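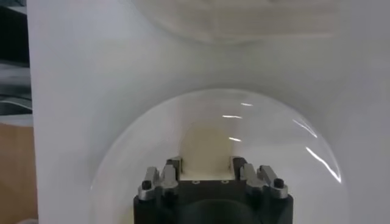 Disponent (m/w/d) für die Personalvermittlung gesucht, gern mit Humor

Drarar Personal, Niederlassung Drastasholm
Ausgeschrieben am 2. Juni 2025

Wir vermitteln Menschen an Betriebe, die seit Jahren öffentlich erklären, es gebe keine Menschen mehr. Das Geschäft läuft gut. So gut, dass wir inzwischen selbst niemanden finden, was unsere Kunden mit einer Heiterkeit zur Kenntnis nehmen, die wir für unangemessen halten.

Gesucht wird also jemand für die Disposition im gewerblich-technischen Bereich, Vollzeit, unbefristet, Beginn im Juli oder sobald Ihre Kündigungsfrist es zulässt.

Womit Sie Ihre Tage verbringen

Sie nehmen Anfragen von Kundenbetrieben entgegen und übersetzen sie in etwas, worauf sich ein Mensch bewerben könnte. »Jung, dynamisch, 20 Jahre Erfahrung, ab morgen, Mindestlohn« ist keine Stellenbeschreibung, und Sie sind die Person, die das am Telefon sagt. Freundlich, aber so, dass es beim ersten Mal verstanden wird.

Sie führen Bewerbungsgespräche, prüfen Zeugnisse und Arbeitserlaubnisse, schreiben Einsatzpläne und schreiben sie am nächsten Morgen neu. Sie besuchen die Betriebe vor Ort. Sie rechnen Stunden nach, auch die Überstunden, auch dann, wenn der Kunde sie lieber vergessen hätte. Derzeit betreut das Büro 356 Beschäftigte im Einsatz, verteilt auf Lager, Metallbau, Lebensmittelproduktion und die Wäscherei Sæther, die eine Kategorie für sich ist.

Was Sie mitbringen sollten

- eine kaufmännische Ausbildung oder einen Werdegang, der uns vergessen lässt, danach zu fragen
- mindestens zwei Jahre Erfahrung in Zeitarbeit, Personalwesen oder Einsatzplanung
- Grundkenntnisse im Arbeitnehmerüberlassungsgesetz und die Bereitschaft, das Wort auszusprechen
- sicheres Deutsch, dazu gern Spanisch, Thai oder Polnisch
- Führerschein Klasse B
- Umgang mit unserer Planungssoftware Zevia. Wer sie nicht kennt, wird eingearbeitet. Wer sie kennt, hat unser Mitgefühl und bewirbt sich hoffentlich trotzdem.

Ein Studium ist willkommen und wird nicht gesondert bewundert.

Was wir zahlen und sonst so bieten

Das Gehalt steht im ersten Gespräch auf dem Tisch, und zwar von unserer Seite. Wir fragen nicht nach Ihren »Vorstellungen«, um dann knapp darunter zu landen. Dazu kommen 30 Tage Urlaub, ein Zuschuss zur Monatskarte und ein Tag Homeoffice pro Woche. Provisionen gibt es keine. Wir hatten einmal welche, danach wurden auffallend viele Schweißer in Bäckereien vermittelt.

Einen Obstkorb haben wir ebenfalls nicht. Der Kaffee ist in Ordnung.

Mit wem Sie arbeiten

Das Team besteht aus vier Leuten. Soledad Mendoza leitet die Niederlassung und liest jeden Vertrag bis zum Ende, auch den für den Kopierer. Prasert Duangkaew disponiert die Nachtschichten, Yareli Maldonado macht Lohn und Abrechnung, Citlali Aguirre kümmert sich um Neukunden. Sie würden eng mit Prasert zusammenarbeiten und ihn in der Urlaubszeit vertreten, nachts allerdings nur telefonisch.

So bewerben Sie sich

Lebenslauf und Zeugnisse genügen. Auf das Anschreiben verzichten wir; wir wissen, dass Sie nicht schon als Kind von der Arbeitnehmerüberlassung geträumt haben. Ein Foto brauchen wir auch nicht. Bitte schreiben Sie dazu, wann Sie anfangen könnten und wann man Sie telefonisch erreicht.

Die Unterlagen gehen per Post oder über das Formular auf unserer Karriereseite an Ximena Esquivel, Personal. Sie meldet sich in jedem Fall zurück, auch bei einer Absage, und dann mit einem Satz, den sie selbst geschrieben hat. Es folgen zwei Gespräche, das zweite davon mit dem Team und einem halben Tag Mitlaufen, der bezahlt wird.

Bewerbungen von Menschen mit Schwerbehinderung berücksichtigen wir bei gleicher Eignung bevorzugt. Fahrtkosten zum Gespräch erstatten wir gegen Beleg, zweite Klasse.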